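The Ayala Center for Applied Home Technology

A thread on what household machines can and cannot yet do, posted on behalf of our home chores program. 18th May.

1/ Members of the public often ask us when a robot will be able to do the laundry. We would like to answer in some detail, using the work now under way at our Prindale site.

2/ The chore called "laundry" is a chain of smaller jobs: finding the clothes, picking them up, sorting, loading, unloading, folding and putting away. Progress on these jobs is very uneven. A washing machine has handled the middle of the chain for generations. The two ends remain difficult.

3/ Our program is led by Yamuna D'Souza, with Noemí Ledesma responsible for testing. Since January the team has concentrated on one end of the chain, the pickup of clothing from around a room and its transfer to a basket.

4/ In the spring series the arm made 122 attempts at single garments. It placed 75 of them in the basket without help. The remaining attempts ended in a dropped garment, a missed grasp or a stop by the operator.

5/ Those figures should be read with care. A person doing the same task would expect to miss none, and would finish the room in the time the arm needs for a few items.

6/ Fabric is the main source of difficulty. A cup has one shape. A shirt has a new shape each time it is put down, and the part that is easiest to see may be a poor place to take hold of it.

7/ Furniture matters as well. An arm reaching past a soft seat must judge how close it may come, and a cushion that gives way when touched can mislead a sensor that was set up for hard surfaces.

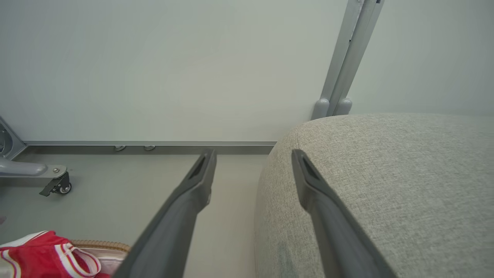
8/ Open fingers, with the work still to be done: a red garment with white stripes, and a wicker basket next to it with pale pink and white fabric inside. The rounded gray seat takes up much of the space on the right.

9/ Strong colors help. Red against a pale floor is among the easier cases for the vision software. Our testers report more trouble with gray socks on gray upholstery, and with two garments of the same color lying together.

10/ Baskets bring their own problems. A sleeve left hanging over the rim counts as a failure under our rules. Of the failed attempts, 23 were recorded for this reason alone. Macario Beltrán has asked that the rule be kept as it is – a sleeve over the rim is a sleeve that will be dragged along the hallway.

11/ Folding is not part of the present series. We have received several requests for folding demonstrations and are not able to offer one at this time.

12/ Can a machine do this chore yet? Under supervision, in a prepared room, it can do part of it. We would not advise any household to plan around such a machine, and we have no product to sell.

13/ The next series will use seven garment types, among them towels and children's clothing, with the basket moved between attempts. Results will be posted to this account, including the failures.

14/ Questions about the test rules may be sent as replies to this post. Noemí Ledesma's team will respond to as many as it can.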